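Unit 6 Handout – Viewpoint Selection in Mobile Manipulation
Course: Robot Learning Methods
Revised 24 December 2018

This handout accompanies the lecture on viewpoint selection. Students should have completed the reading on imitation learning and should be familiar with the notation used in June.

6.1 Two sources of observation

A policy for household tidying receives colour images from the head and from the wrist. The two sources differ greatly in range and in coverage.

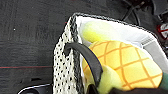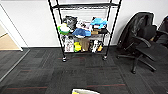
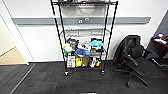
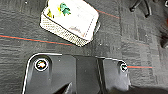 Wrist views: first and last. Head views: second and third.

The head view supports navigation and the choice of a shelf or region. The wrist view supports alignment and grasping, although part of it is commonly occupied by the gripper itself. A policy trained on one source alone tends to fail at the point where responsibility should pass to the other.

6.2 The Aton gating method

Aton assigns a weight to each view at every control step. The weights are produced by a small network trained jointly with the policy – no separate labels are required. In the Simard baseline, by contrast, both views are concatenated and treated equally throughout the task.

6.3 Result for discussion

Both methods were trained on the Dadoton set, which contains over 200 demonstrations, and were evaluated on four tasks. Aton achieved the higher success rate on three of them. On the remaining task, retrieval from a deep container, the baseline performed better. The Jinach laboratory attributes this to late switching between views, an explanation that has not yet been tested.

6.4 Preparation for the tutorial

Students are to submit two pages addressing the following.
Propose an experiment that would test the late-switching explanation.
State which view should be masked, at what stage of the task, and what behaviour would count as evidence against the explanation.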